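# Chapter 6: Collecting Demonstrations
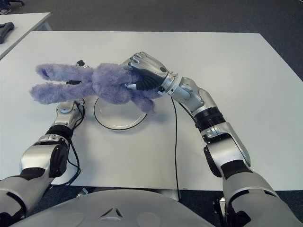
**Figure 6.1** A humanoid robot grips a plush bunny in its right hand, seen from the robot's head camera.

A robot that learns by imitation needs something to imitate. In Chapter 5 we treated the training set as given: a folder of recordings, each with camera images, joint positions, and a short text label. This chapter is about where that folder comes from. Most of the work described here is done by people, at tables, over many hours, and the quality of that work sets a limit on what any of the models in Part III can do.

We use the word **demonstration** for one complete recording of a task, from a defined start to a defined end. A **session** is a run of demonstrations made by one operator without a change to the equipment. A **collection** is all the sessions gathered for one purpose. The main example in this chapter is the Tromlow collection, which holds roughly 2,000 demonstrations of simple tabletop tasks made by 17 operators. It is small by current standards, and small enough that its makers could watch every recording.

## 6.1 What a demonstration contains

Look again at Figure 6.1. The camera sees the toy, both of the robot's arms, and a flat white disk on the tabletop between them. A model trained on images like this one receives all of it, along with the rest of the table and part of the floor. It has no way to tell in advance which parts matter. If the disk is in the same spot in every recording, the model may come to depend on it, and may fail when the disk is moved.

The image is only half of the record. At each time step the system also stores the **state** (the measured position of each joint) and the **action** (the position the operator commanded). The two are close but not equal. When fingers close on a soft object, the commanded position often goes past the point where the fingers stop, and the difference between the two carries information about how firmly the hand is squeezing. Early versions of the Tromlow software stored only the state. Models trained on those files reached for objects correctly and then held them too weakly to lift. The first 300 demonstrations had to be recorded again.

Soft toys are useful in teaching collections for this reason. They change shape in the hand, they tolerate a poor grip, and they rarely come to rest the same way twice. Rigid blocks are easier to measure but give the learner less to cope with.

## 6.2 The operator's part

Operators differ. Some move quickly and correct themselves near the object. Others pause above it, line up the hand, and come straight down. Both styles can finish the task, but a model trained on an even mixture of the two may average them and do neither well.

Karthikeyan Kotian, who ran the first Tromlow sessions, wrote a one-page guide asking operators to do the following:

- Start with both hands at rest on the table.
- Approach the object at a steady speed.
- Use the other hand only if the task card calls for it.
- If the object slips, try again once, then end the recording and mark it.
- Do not delete anything.

The last item caused the most argument. Haf Lougher, who labeled the files, wanted failed attempts removed before they reached her. They were kept, under a separate label, and Section 6.5 shows how they were later used to train a success detector.

## 6.3 Planning for variation

Before a collection starts, the team should write down what will change between demonstrations and what will stay fixed. Common choices are object position, object type, lighting, table height, and operator. Changing all of them at once makes a small collection hard to learn from. Changing only one produces a model that works at one table.

A practical method is to divide the tabletop into a grid and assign each demonstration a starting square and a rotation. The assignment should be made by the software and shown to the person who resets the table. People who choose positions for themselves tend to favor the middle, within easy reach of the arm.

**Before you read on:** Choose a household task that takes less than a minute. Write a start condition and an end condition for it, each in one sentence, and list 2 things you would vary. Keep your notes for the exercise in Section 6.4.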